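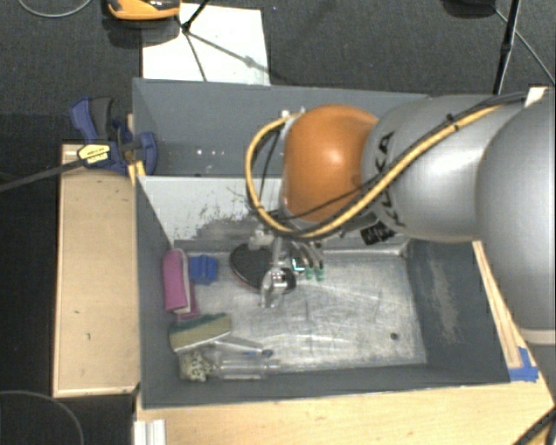 KUKA arm over the grey bin

Ticket 316 - Label printer in receiving prints everything twice
Opened by: Nour Tarawneh
Assigned to: Samer Hourani
Status: Closed, with reservations

21/12/2018, Nour: Every shipping label comes out twice. Kara already got two boxes with the same label on them and was not charmed.

Samer: Restarted the printer. Restarted the PC. Printed a test page and received two lovely test pages.

Samer: Copies is set to 1 in the driver and 1 in the Irnix print screen. Both agree with each other and neither agrees with the printer.

Nour: Anjana says it stopped for her after lunch.

Samer: Anjana was printing to the office printer. Her labels are upstairs, on letter paper.

Samer: Looked at the queue. There are two printers called RECEIVING, same port. Irnix sends one job to each, in the spirit of fairness. The second one was added in April under Wissam's login.

Wissam Khasawneh: The first one was offline. I was going to delete it.

Samer: Deleted the duplicate, cleared 239 stuck jobs, printed one label. Got one label. Printed 9 more to be sure, got 9.

Nour: Works here too. Can we have the paper roll back?

Samer: Different ticket. Please don't attach it to this one - closing.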